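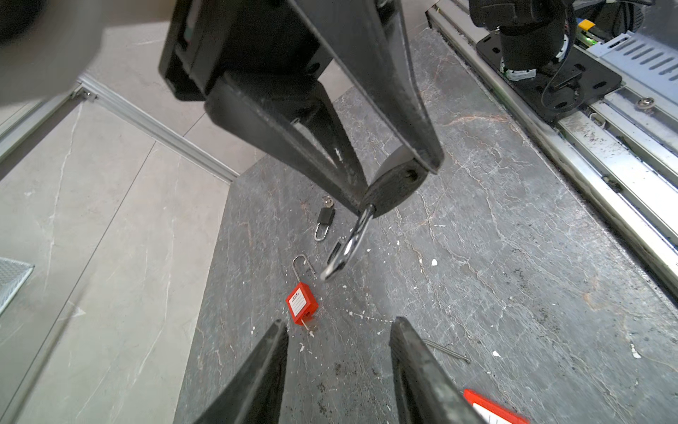
4. Sorting and testing the padlocks

Contents | Previous | Next | Parts list | Back to top

Before a padlock goes on anything, test it on the bench. The seller's word that a lock is "ready to use" tells you very little. Use a hard, flat surface with decent light. A stone slab is fine, but expect small parts to skid on it.

4.1 Put each lock down with its own key in it. A red safety padlock with a tall shackle and a small black one with a short shackle are easy to tell apart. Two red ones are not.

4.2 Turn the key and pull the shackle. It should come free without a fight. If you have to wiggle the key, write that down.

4.3 Close the shackle and tug it hard, twice. A click proves nothing.

4.4 Try every key in every other lock of the same size. Bosteck says its keys are all different. Viola Longo tried a batch of 100 in April and found 2 that opened a neighbor's lock, so do the check anyway.

4.5 Fill in the label on the red lock before it leaves the bench. Use a paint marker. The "permanent" pens sold with the Cloutier kit rubbed off ours within a month.

Note: A tall shackle fits over more kinds of hasp, but it also leaves more slack. Whether that makes it "universal," as the catalog claims, depends on your hasp. Measure it.

Note: We have seen no benefit from the Rurov spray on new locks. Dry graphite costs less. Hoi-yan Liu disagrees and her locks work too, so suit yourself.

CAUTION: Do not use the small black padlock for lockout. It may be strong enough for a toolbox, but it has no place on a breaker or a valve.

CAUTION: Keep spare keys away from the job. A spare on a hook beside the machine defeats the lock.

4.6 Enter the lock number on form 605 and hand the key to the person doing the work. If a lock failed any step, bin it with its key.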